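Search this site
Enter keywords Go

About the Prydderch School of Languages

The Prydderch School of Languages teaches adults to speak, read and write in a language other than the one they grew up with. We offer classes in Chinese, Spanish, Portuguese and English at our main building in Worneck and at a smaller teaching site in Pakside. Most of our students are working people who attend in the evening, and our calendar, our fees and our class sizes have been arranged with them in mind.

The school began as an evening program for newcomers to Worneck who needed English for work. As families settled in the area, requests came from the other direction. Parents wished to keep up a home language, employers asked for Spanish at the front counter, and a number of retired residents wanted to learn Chinese before visiting relatives abroad. The school added these courses one at a time, and only when a qualified teacher could be found for each level. That remains our practice. A course is not announced until the teacher for the following level has also been engaged, so that students who finish a term have somewhere to go next.

How We Teach

All courses are taught in four levels, from Foundation to Advanced. A student who enters at Foundation is expected to know nothing of the language, and teachers do not assume otherwise. Each level takes one academic year to complete, with a short break in winter and a longer one beginning in July.

Classes meet for 2 sessions each week. The first session of the week is given to listening and speaking. The second is given to reading and writing, with a review of the homework set earlier. Homework is assigned in every course. It is designed to be finished in 60 minutes, and students who find that it regularly takes much longer are asked to tell their teacher, who may suggest a different level or some extra help.
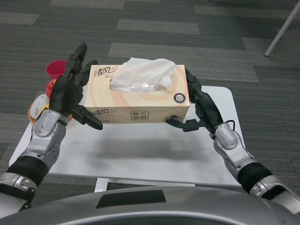

Grammar is taught directly at every level. Students receive a printed set of notes at the start of the year, written by our own teachers, and the notes are revised each summer in light of the questions raised in class. The school does not use a single commercial textbook for any language. Teachers choose short readings from newspapers, letters, recipes, notices and public signs, and these are replaced when they go out of date.

We place a good deal of weight on pronunciation in the early months. In Chinese, the tones are introduced in the first lesson and practiced in every lesson after that. In Portuguese, students hear speakers from both Brazil and Portugal and may follow either form in their own speech, provided that they are consistent in written work.

Placement and Progress

New students who already have some knowledge of a language take a placement interview before enrolling. The interview is conducted by a teacher and includes a short conversation and one page of reading. There is no fee for it, and there is no need to prepare. The result is a recommendation – a student who disagrees with it may attend the first two weeks at a different level and then discuss the matter with the teacher of that class.

Progress is marked out of 100 at the end of each term. The mark is drawn from class participation, written work and a spoken test, and a written comment is always given with it. Certificates of completion are issued at the end of each level. These certificates are issued by the school in its own name, and students who need an outside qualification for immigration, university entry or professional licensing should speak to the office early in the year about suitable examinations.

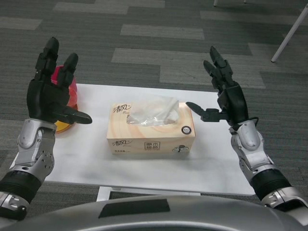
Department of Chinese Language

The Department of Chinese Language is the largest of the school's departments after English. It teaches Standard Mandarin at all four levels and offers a separate reading course for students who grew up hearing the language at home but did not learn to write it. The two groups have different needs. Heritage students often speak with ease and find the written language slow work, while beginners tend to progress in both at the same pace.

Simplified characters are used in all first-year and second-year classes. Traditional characters are introduced in the third year, chiefly for recognition. Students are taught to write by hand, with attention to stroke order, for the whole of the first year. Typing is added in the second. The department has considered moving typing forward and has so far decided against it, as teachers report that students who write by hand remember characters better and make fewer errors in dictation.

Everyday print has an important part in the reading course. Menus, train tickets, medicine leaflets and the labels on household goods use a small and useful group of characters again and again, often in styles of lettering that do not appear in teaching materials. A student who can read a typeset page may still be stopped by brush-style lettering on a shop sign. The department therefore sets regular work on lettering styles from the second year onward. 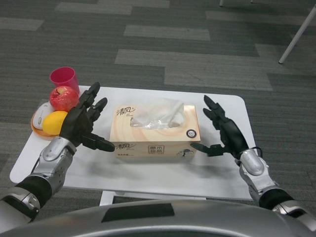
Brush-style and printed characters on a tissue box: 清风 and 原木纯品.

The department also keeps a lending collection of graded readers, children's books and recorded stories. Current students may borrow from it without charge for one month at a time. Items at the Pakside site can be requested through the Worneck office and are sent over with the internal mail.

Working With Employers

The school provides courses for local employers through its workplace program, known as Pliline. These courses are held on the employer's premises or in our own classrooms and are planned after a meeting with the people who will attend. Pliline courses cover the language that staff need for their particular work – taking a telephone message, explaining a bill, giving directions inside a building. They are shorter than our public courses and do not lead to a level certificate, although many participants later join an evening class.

Fees and Support

Fees are set once a year and published before enrollment opens. They may be paid in full or by term. A reduced rate is offered to full-time students, to those receiving public assistance and to anyone enrolled in more than one course. Requests for the reduced rate are handled in confidence by the office, and teachers are not told which students receive it.

Students with a hearing, vision or mobility need are encouraged to contact us before the start of term so that a suitable room and materials can be arranged. The printed notes are available in large type for every course.

Visiting the School

Visitors may sit in on one class in any language before enrolling. Visits are arranged by the office in Worneck and are available throughout the teaching year, except in the final week of each term, when spoken tests are held. Enrollment for the coming year opens in July and closes when classes are full.

This website uses cookies to improve your experience. By continuing to browse, you agree to our use of cookies. Accept Decline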